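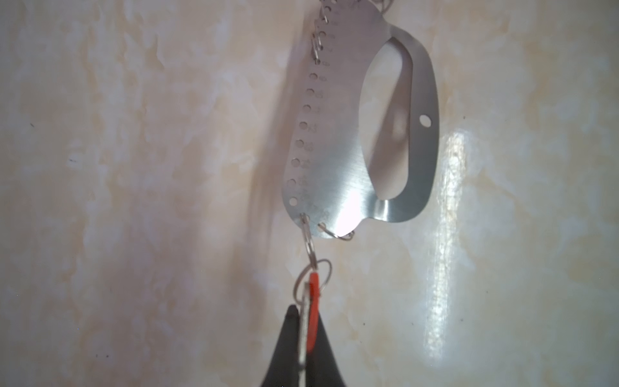

Brovell – kit de pinza con cámara de muñeca
Ficha técnica y ficha de datos del conjunto de muestra Meltona
Última revisión: 5/4/23

Alcance

Este repositorio contiene la documentación del kit Brovell, los controladores, la herramienta de calibración y el conjunto de muestra Meltona, que se entrega con cada unidad. El kit lo fabrica y distribuye Potska. La integración y el soporte en planta corren a cargo de Khunthong, con contrato aparte.

El documento va dirigido a quien tenga que decidir si el kit sirve para su celda y a quien tenga que montarlo. No sustituye al manual de seguridad del brazo.

Contenido del kit

- Pinza paralela eléctrica de dos dedos, negra mate.
- Dedos intercambiables de punta afinada (juego de serie) y de punta plana (opcional).
- Cámara RGB compacta con soporte fijo a la muñeca.
- Placa de adaptación para brida estándar.
- Cableado único de datos y alimentación, con conector acodado.
- Patrón de calibración impreso sobre base rígida.
- Memoria USB con el conjunto Meltona y una copia de este repositorio.

El brazo, el controlador y la fuente de alimentación no se incluyen. La placa de adaptación lleva dos pasadores de centrado; si la brida del brazo no los admite, hay que pedir la variante sin pasadores al hacer el pedido, porque no se cambia después.

Instalación

1. Cortar la alimentación del brazo y esperar a que se apague el indicador de la base.
2. Fijar la placa de adaptación a la brida y apretar en cruz.
3. Montar la pinza con la marca de orientación hacia el conector de la brida.
4. Atornillar el soporte de la cámara. No apretar del todo hasta el paso 7.
5. Guiar el cable por el exterior de la muñeca y dejar holgura para el giro completo del último eje.
6. Arrancar el controlador y comprobar que aparecen los dos dispositivos, pinza y cámara.
7. Ajustar la inclinación de la cámara hasta que las puntas de los dedos queden dentro de la imagen por el borde inferior, y apretar.
8. Ejecutar la calibración mano-ojo.

El paso 7 condiciona todo lo demás. Con las puntas fuera de imagen, el estimador de agarre sigue devolviendo valores, pero la confianza deja de ser interpretable. El programa no avisa de ello en la versión actual.

Calibración

La distancia de trabajo recomendada para el patrón es de 190 mm, medida desde la lente. Se toman 9 posturas. El asistente propone las posturas y el operador las confirma una a una; también se pueden cargar desde archivo si la celda tiene obstáculos fijos.

El resultado se guarda en el directorio de configuración del usuario y se sobrescribe sin pedir confirmación. Conviene copiarlo antes de repetir el proceso. Tras un cambio de dedos no hace falta recalibrar la cámara, pero sí ejecutar la puesta a cero de la pinza.

Funciones del software

El paquete ofrece tres niveles de uso. El primero es el control directo: abrir, cerrar, fijar fuerza y leer la apertura. El segundo es el registro sincronizado de imagen, apertura y postura del brazo. El tercero es la propuesta de agarre, que recibe una imagen de muñeca y devuelve una postura con su confianza.

El control directo y el registro se consideran estables. La propuesta de agarre es experimental y no debe usarse sin supervisión en presencia de personas dentro del alcance del brazo.

El registro escribe un archivo por episodio. Si se interrumpe la grabación, el episodio queda marcado como incompleto y el lector lo omite por defecto. La opción que permite leerlo está documentada en la ayuda del propio comando.

Conjunto de muestra Meltona

Meltona reúne 2033 episodios grabados con el kit montado de serie, con dedos de punta afinada. La grabación terminó en marzo. Cada episodio corresponde a un intento de manipulación teleoperado, con las imágenes de muñeca y las señales de la pinza.

El conjunto se centra en objetos pequeños de manejo incómodo: piezas colgadas, herramientas unidas por anillas, cadenas cortas, placas metálicas perforadas y mangos delgados. Son objetos que cambian de orientación en cuanto se tira de un extremo, y en los que el punto de agarre y la pieza de interés no siempre coinciden. Una placa suspendida de una cadena puede quedar unida a la pinza solo a través de las anillas y de la herramienta que sujetan los dedos.

Campos de cada episodio:

- imagen: secuencia RGB de la cámara de muñeca.
- apertura: separación entre dedos comunicada por la pinza.
- fuerza: consigna y lectura estimada por corriente.
- postura: postura de la muñeca respecto a la base del brazo.
- instrucción: frase corta en español y en inglés.
- resultado: etiqueta asignada por el operador al terminar.
- completo: indicador de cierre correcto del archivo.

La etiqueta de resultado es un juicio del operador y no una medida. En tareas de anillas y cadenas el criterio de éxito admite discusión, y los intentos que se dejaron a medias figuran como fallo aunque el objeto siguiera sujeto.

Usos previstos

- Comprobar que la instalación reproduce el formato de datos esperado.
- Ajustar el estimador de agarre a piezas colgadas o articuladas.
- Comparar configuraciones de dedos con la misma tarea.
- Formación de operadores en el uso del registro.

Usos no previstos

Meltona no sirve para validar la seguridad de una celda. Tampoco es adecuado para metrología: las marcas grabadas en galgas, calibres y placas con escala salen a menudo borrosas y con poco contraste en la imagen de muñeca, y no se ha intentado transcribirlas. Si la aplicación exige leer numeración en acero, hay que añadir una segunda cámara con óptica e iluminación propias.

Limitaciones conocidas

Reflejos. El acero cepillado y las paredes con acabado brillante producen zonas blancas sin detalle. La exposición automática no las recupera. Con exposición manual mejora la superficie metálica a costa de oscurecer los dedos, que ya son negros.

Sombras. La sombra proyectada por una pieza colgada sobre una pared próxima puede confundirse con parte de la pieza. El efecto se ha observado sobre todo con fondos claros.

Aberturas. En placas con orificios grandes, el fondo visto a través del orificio se segmenta a veces como superficie sólida. La propuesta de agarre resultante cae en el vacío.

Anillas. Un aro fino visto casi de canto ofrece muy pocos píxeles. El estimador tiende a ignorarlo y propone el objeto rígido más cercano, por lo general un mango o una barra.

Fuerza. La lectura procede de la corriente del motor y tiene histéresis. No hay sensor en la punta del dedo – figura en la lista de peticiones, sin fecha.

Cobertura. Todos los episodios se grabaron en interior. No hay líquidos ni textiles, y las piezas transparentes se descartaron en la preparación.

Mantenimiento

Los dedos se revisan cada 4000 ciclos. El contador se consulta desde la herramienta de línea de comandos y se reinicia a mano. Se cambia la pareja completa aunque solo uno presente desgaste. La lente se limpia con paño seco; los disolventes dañan el recubrimiento.

Los tornillos del soporte de cámara se aflojan con vibración continua. Khunthong los comprueba en la visita anual cuando hay contrato; en los demás casos corresponde al usuario.

Servicio y condiciones

Potska sustituye la pinza o la cámara defectuosas durante el periodo de garantía, siempre que se adjunte el registro de eventos. Los dedos son consumible y quedan fuera. Khunthong ofrece puesta en marcha, grabación de datos en la celda del cliente y ajuste del estimador con esos datos. Los datos grabados en planta pertenecen al cliente y no se incorporan a Meltona salvo autorización por escrito.

Licencia

El código se distribuye con licencia permisiva; el texto completo está en el archivo LICENSE. Meltona puede usarse y modificarse internamente por los compradores del kit. Su redistribución requiere permiso de Potska.

Incidencias

Para notificar un fallo, indíquese la versión del paquete, el modelo de brazo, el juego de dedos montado y, si es posible, un episodio corto que lo reproduzca. Las peticiones sobre brazos no incluidos en la lista de compatibilidad se atienden después de los fallos.

Compartir (9) | Comentarios (0)
Contacto | © Potska | Volver arriba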